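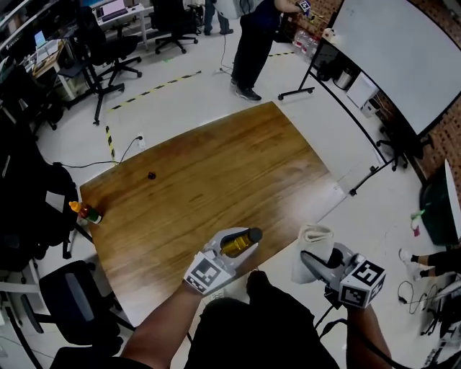

3.2 What counts as put away

Small bottles gave our coders more trouble than anything else in the household sample. A plate is either in the rack or it isn't. A small bottle can stand on a table for a week, be lifted every day, and still be described by its owner as "put away, more or less." We logged 713 handlings of small containers across 56 homes, and in 393 of them the item ended up on the same surface it had started from. One participant called this storage.

Figure 3 shows a tabletop of the kind we coded as mixed: a small cylindrical bottle with a dark cap held just above the near edge, a squeeze bottle lying on its side toward the left end, and a white cloth bag draped partly over the edge near the opposite corner. Under the Kender scheme, the squeeze bottle is "resting" and the held bottle is "in transit." The scheme has no word for the bag. Kenta Imai proposed "loitering," which the other coders adopted by Friday and which we have kept – with some embarrassment – in the tables that follow.

Posture turned out to matter. Participants read an upright bottle as waiting to be used and one on its side as somebody else's problem. In the August interviews, 10 people said they would walk past a fallen bottle in their own kitchen but set it upright in a friend's. We return to this generosity in Section 4, where it does not survive the second visit.

Figure 3. A mixed surface, with one item in transit.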